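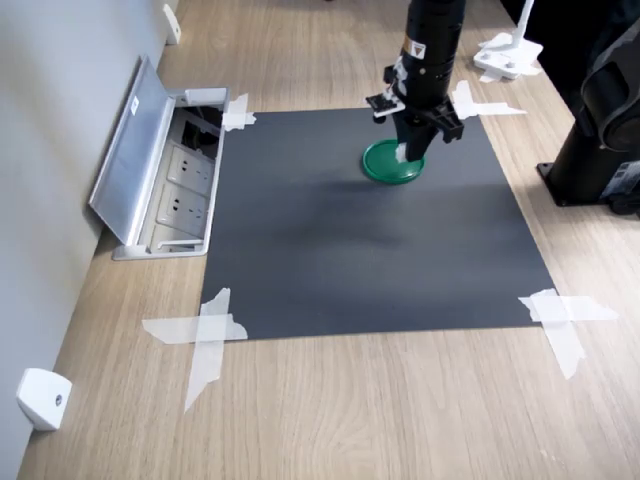

Figure 7.1 A round green lid on a mat taped to the table at its corners.

Chapter 7
Preparing a Work Surface

Most work done at a table goes better on a mat. A mat protects the wood, dulls reflections and gives small items a plain background. This chapter deals with choosing a mat, fixing it down and keeping the area round it clear.

A mat that slides is worse than none. Tape is the simplest way to hold one on a table that has other uses. Lay the mat square to the table edge, smooth it from the centre, then tape each corner. Two strips laid across each other grip better than one. Let the ends run well on to the wood, and press them flat with a thumb.

If the table has a socket box let into the top, place the mat beside it so that the lid can still open. At the Koddale workshop, mats are cut to 60 cm for this reason.
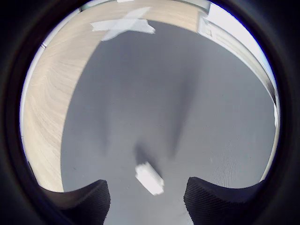
Judite Veloso would leave the tape alone once it is down: lifting a corner to straighten it weakens the hold, and she prefers to pull up the whole strip and start again with a fresh piece. She changes hers every December whether it looks worn or not.

Tape left for long periods may mark a waxed or oiled top. Test a short length at the back of the table for 3 days before using it elsewhere. Section 7.1 compares common tapes.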